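Voseck Table Kit – Support
Ticket: Gripper stops short of the table at far end of reach
Product: Voseck Table Kit with Holzer gripper, trial unit
Status: Waiting on customer

Customer, 9:15 am

We have the kit on a 30-day trial and are using it for clearing up after meals. It picks well near the base. At the far end of the table the gripper stops too high and closes on air. The log says "height limit reached" and the arm goes back to its rest position. No error light.

What I've tried so far:
Restarted the controller.
Ran the table levelling routine twice. Passed both times.
Swapped the gripper fingers for the spare set. Same result.
Lowered the speed to 15 per cent. It still stops at the same height, only slower.

Cups are mostly fine. Flat things are the trouble – the spatula, the small metal tool, anything that lies against the wood. The tabletop is dark and glossy and there's a big window behind it, in case the colour or the glare matters.

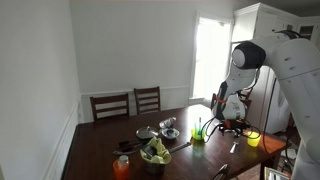 Voseck Support replied that the glare was worth ruling out, but that "height limit reached" comes from the arm settings and has nothing to do with the vision side. They asked which profile was loaded, whether the Senthorpe extension had been turned on, and whether the gripper cables had enough slack at full reach. They also asked for the test to be run again with the blinds down and only one flat item on the table.

Customer, 11:30 am

Profile is Lusach 5, the one it shipped with. Senthorpe extension is off. I didn't know we had it, as it isn't mentioned in the quick start guide.

Checked the cables by moving the arm out by hand with the power off. They don't pull tight.

Blinds down, spatula only: no change at the far end. Near the base it picked it up on the first try, so I'd say the glare isn't our problem.

Voseck Support, 1:15 pm

Thanks for checking. Lusach 5 assumes a shorter table and raises the height limit past the midpoint. Please load Lusach 9, run levelling again, then repeat the spatula test at low speed. Leave the Senthorpe extension off for now. If it still stops high, export the log before restarting and attach it to this ticket.

Customer, 1:30 pm

Will do this afternoon. Does changing the profile wipe our saved pick positions?

Voseck Support, 1:45 pm

No, they're stored separately. Levelling may shift them slightly, so check one or two before a full run.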